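Stenovow two-arm handling cell: progress report to Valuvden
Reporting period ending September 17, 2023
Prepared by Babita Joshi

Status: behind plan. The card holder task is not ready for the unattended run we promised you, and I am not asking for it to be signed off.

Where the numbers stand

The plan called for 2,555 logged handling cycles this period. We finished 1,234. Most of the shortfall comes from the nine working days in August when both arms were locked out after the grip fault described in the next section. A smaller part comes from us arguing about what counts as a finished cycle. The control software had been marking a cycle complete whenever both grippers reported closed, whether or not they had anything between them. I have thrown those entries out, so the figure will look worse than the one in the last report. Please use this one.

The fault

During a handoff, the upper gripper kept closing after it should have stopped at its force limit. The second arm already had hold of the lower part of the holder and did not let go, so the two pulled against each other until the operator hit the stop. No one was hurt. The holder's leather was creased and one fingertip pad had to be replaced. What bothers me is that the log shows no alarm at all. As far as the software was concerned, everything was fine.

Kongkaew, who supplied the controller, sent a patch and told us the cause was a dropped force reading. That may be right. I have not seen evidence for it beyond their own statement, and the patch notes run to two lines. We installed it and went back to work at reduced speed.

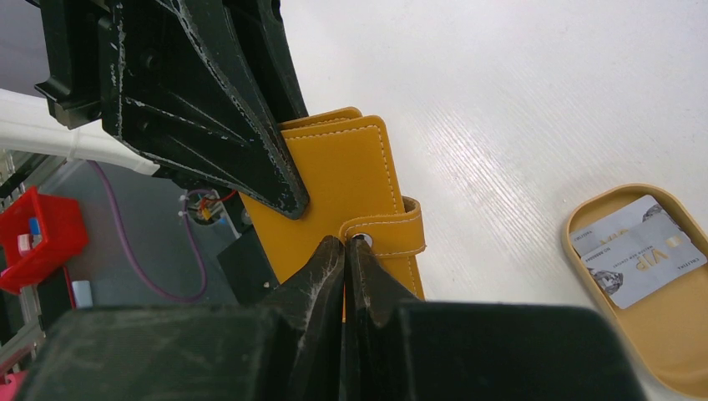
Two-gripper hold on the snap-closure card holder, with the card tray at right.

Since the patch we have run 500 of the cycles counted here at reduced speed without the fault coming back. I would not read much into that. Before the August stop we had gone 600 cycles at full speed without seeing it either, and a fault that rare can hide for a long time. Slower motion may also just be covering it up.

Other problems, less serious:

The strap on the holder still confuses the grasp planner. It sometimes picks the strap as an edge to pinch, and then the holder swings.

Finger wear needs watching. We have no agreed point at which a finger gets replaced, and "when it looks bad" is what we have been using.

The stop button on the Skokstead bench can't be reached from the tray side without leaning over the table. It should have been moved before the first run. I missed it in the layout review.

What happens next

We will feed the controller false force readings on purpose, with the fingers empty, and see whether the patched version stops. If it does, full speed comes back in steps. If it doesn't, the arms stay locked out and I will want Kongkaew on site — a phone call won't do. The stop button gets moved first either way.

What we need from you

A decision on the unattended run. My recommendation is to push it to the next period and keep an operator at the bench until then. We also need approval to buy a separate force sensor that reports to its own stop circuit, so that we are not relying on the same controller to make the mistake and catch it. The quote is attached. I have no savings elsewhere to offset it.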